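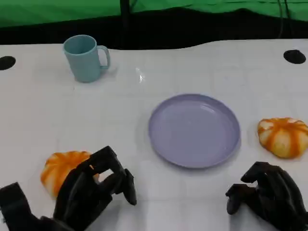
Ticket: glare and wobble, table in the small room
Opened by: Wakana Maruyama
Assigned to: Saeed Shojaei
Status: closed, one bit left over

Wakana, Saturday, 9.10
Morning Saeed! Two things about the white table from Pernetti. The first is the glare. There's a shiny spot towards the back, near where I like to put the teal mug, and it drives me mad when I'm laying things out for the autumn place settings. The second is that it rocks if you lean on the front left corner. The plate slid a good bit when I did it just now. I've tried turning the table round and that made no difference to the rocking.

Saeed, 9.42
Hello! Does the bright spot stay put if you move your head, or does it wander about with you? And is it still there with the blind down?

Wakana, 9.55
It wanders! Blind down, still there, so I suppose it's the ceiling light. I also gave the top a wipe with the Cutar spray in case it was something greasy, and if anything it's shinier now (sorry).

Saeed, 10.20
Right, leave the spray alone for a bit. Plain warm water and a soft cloth, then dry it off. I've popped in and turned the lamp head towards the wall and dropped it from 175 to the lower setting. For the rocking, I had the table on its side and one of the feet had wound itself nearly all the way in. Wound it back out, and now there's a gap of 2 mm under the opposite one instead, so I think the floor's out as well. Have you got any of those felt pads left from the Edell chairs?

Wakana, 10.31
Half a sheet, in the drawer with the tape. They're the brown ones, they look awful but it's under a table so who cares.

Saeed, 11.05
Pad on, foot locked with the little nut. I pressed on all the corners and it stays still. Could you try it with your things on?

Wakana, 11.40
Much better! Lavender plate, mug, both of the stripy pumpkins, leaned on every corner in turn and nothing budged. The glare is down to a faint patch that I can live with. I'd still like a matt cloth for the top one day. Amissah do one in white for 27 pounds but I'd want to see it first, the last one I bought from a photo was practically yellow.

Saeed, 11.52
Fine by me. I'm closing the wobble and the light, and I'll leave the cloth as a separate request for November. If it starts rocking again, check that nut before you turn the table round!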